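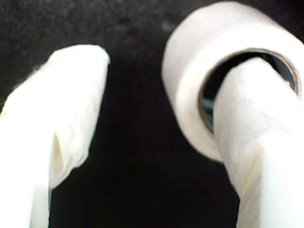
ALVILLE — Small rolls of white tape will go back on the shelves at the Melnyk store on Laselmont Road in March, after the company decided to keep making a product it had planned to drop.

Melnyk, which cuts and packs tape at a plant in Alville, told stores last fall that it would stop making the narrow white roll once the stock on hand ran out. The company said then that sales had fallen for several years and that most buyers had moved to wider rolls or to clear tape.

The stock ran out sooner than expected. By the end of January the plant had shipped its last 3,917 rolls, and orders were still coming in.

"We thought we had enough to last into the summer," said Trevor Petrenko, who manages the plant. "People heard it was going away and bought it by the box. Then they called and asked when the next box was coming."

The new rolls will have the same width and the same adhesive as before. The length is going down slightly, to 100 feet, and the cardboard core will be replaced with a thinner one. Petrenko said the shorter roll lets the plant use a winding setup it already has for other tape. The old setup needed parts that are no longer made.

The price at the company store will be $5 a roll. Other stores set their own prices.

White tape has been a steady seller in Alville for a long time, mostly for everyday jobs. People use it to label freezer containers and paint cans, wrap the handles of garden tools, and mark the ends of extension cords. Sewing and quilting groups buy it to mark seam lines on their machines. The high school's theater program uses it on the stage floor, where it shows up under low light.

Theater programs were among the first to complain when the roll was dropped. Melnyk said it received around 100 letters and emails over the winter, many of them from schools and community stages. Others came from people who keep bees, run print shops or fix bicycles. One buyer in Clitport sent in the stub of an old roll with a note asking the company to match it.

The company tried sending customers a wider tape in its place. Petrenko said that did not go well. The wider tape is stiffer and does not tear cleanly by hand, and several stores sent their cases back.

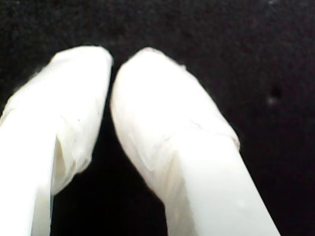
Tearing by hand was the point that came up most in the letters, he said. The narrow tape can be pulled off and torn with the fingers, and it bends around curved things without lifting much at the edges. It does wrinkle if it is put on in a hurry. Melnyk recommends starting at the narrow end of whatever is being wrapped, overlapping each turn by half, and keeping a light, even pull on the roll.

The tape also holds ink. Pencil and ballpoint both work on it, and marker dries in a few seconds. Petrenko said the plant tested a glossier coating two years ago that stayed cleaner in storage, but writing on it rubbed off.

"It looked better on the shelf," he said. "You couldn't put a name on it, so we went back."

No jobs were cut when the product was dropped, and none are being added now that it is coming back. The narrow rolls will be cut on the early shift, starting at 6 a.m., on equipment that is used for packing tape the rest of the day. Petrenko said the change between the two takes less than an hour.

The first run is meant to fill orders that were left open in January. Stores that returned the wider tape will be served first, followed by schools. The Laselmont Road store will get its share at the same time as the others and will limit sales to six rolls per customer until the second run is done.

Rolls from the old stock are still turning up in a few places. The hardware counter in Clitport had part of a case left as of last week, and a stationery store in Alville was selling single rolls from behind the register. Melnyk said old and new tape can be used together on the same job. The white may differ a little from one to the other, as the older rolls tend to turn cream-colored after a year or two in a warm room.

The company advises keeping any tape in a closed bag or drawer, away from heaters and windows. Lint and dust stick to the sides of an open roll and make the edges ragged when the tape is pulled. A roll that has become hard to start can often be saved by peeling off and throwing out the first full turn.

Melnyk has not said how long it will go on making the narrow roll. Petrenko said the company will look at the orders again next winter and will give stores more notice if anything changes. A colored version, which some of the letter writers asked for, is not planned.

The Laselmont Road store is open from 8 a.m. to 5 p.m. Orders for full cases can be placed at the counter or by phone, and can be picked up at the plant's side entrance in Alville.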